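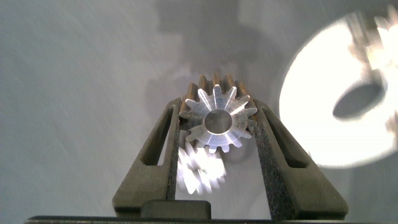 Propulsion Test Department | Sutholm

The Orozco relay satellite carries a single Druvard thruster for orbit raising and station keeping. Its flight valve completed cycle testing at Sutholm in March, short of the original target but above the mission requirement. The department's test lead agreed to go over the results.

The requirement itself is modest. "The mission profile calls for 2,000 firings over the design life," the test lead said. "You qualify with margin, so we planned for 3,000. The first valve reached 1,821 and then leaked past the seat. That is a failed test, and it was reported as one."

The leak was small. It showed up as a slow pressure drop in the downstream line during a routine hold, with the valve commanded closed. Cycling was stopped and the unit was opened under clean conditions. The polymer seat had an uneven wear track, deeper on one side, which pointed to a poppet that was landing slightly off axis.

"We looked at contamination first, as you always do, and the filters were clean," the test lead said. "After that it was a guiding problem. The clearance between poppet and sleeve was within the drawing, but the drawing was too generous at the cold end."

Druvard tightened the clearance and changed the surface finish on the sleeve. The second valve ran to 2,640 cycles before the chamber time ran out, with no measurable leak at the last hold. Holds on the second unit were lengthened to 60 minutes, which makes slow leaks easier to separate from temperature drift.

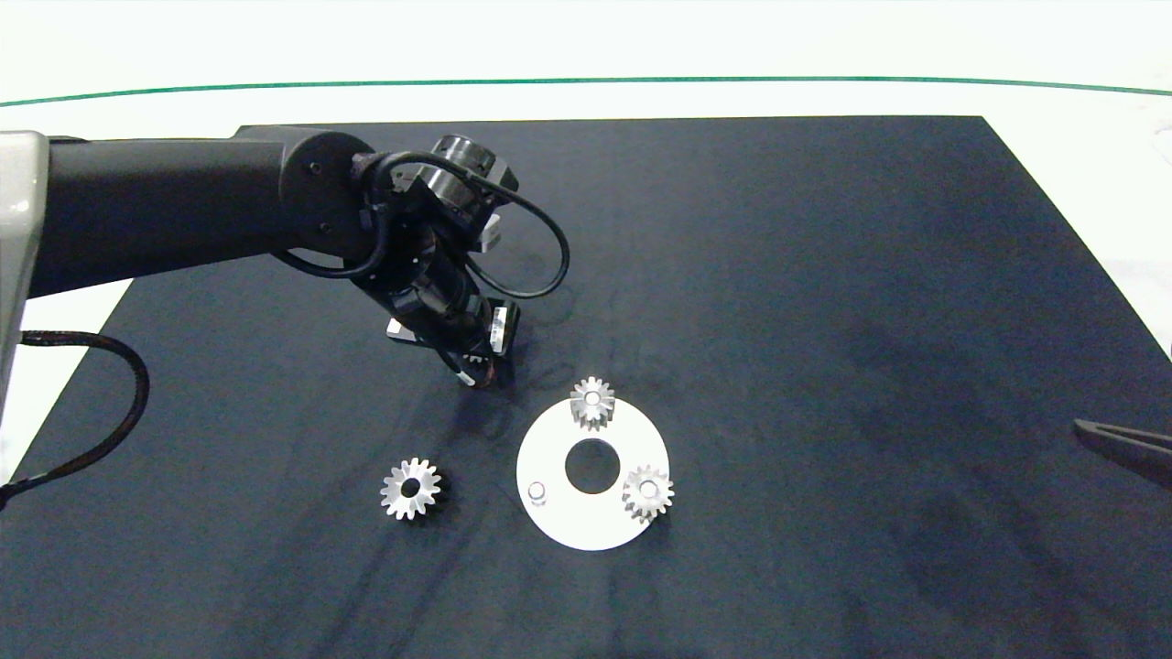

A reviewer from the Pasthorpe ground segment had asked in writing whether a shortfall against the planned count should delay delivery. The test lead's answer was no, provided the waiver states the number reached and the firing plan stays as it is.

"If operations wants to add firings later, they need to come back to us," the test lead said. "The commanding side tends to see a thruster pulse as free. Each one is a valve cycle – and so is every leak check before launch."

Those ground cycles are now logged against the same allowance. Under the earlier procedure they were recorded separately and never added to the flight total.

The flight valve is to be installed on the Druvard module before vibration testing. The second test valve stays in the chamber for a cold start series at low inlet pressure.

Comments (3)

Was the off-axis wear visible in the opening response times before the leak appeared? You would expect some scatter.

Reply from the department: Slight scatter in the closing time, inside the alarm limit. The limit has been reduced.

Good to see ground cycles counted. We lost a fair part of our budget that way on an older bus.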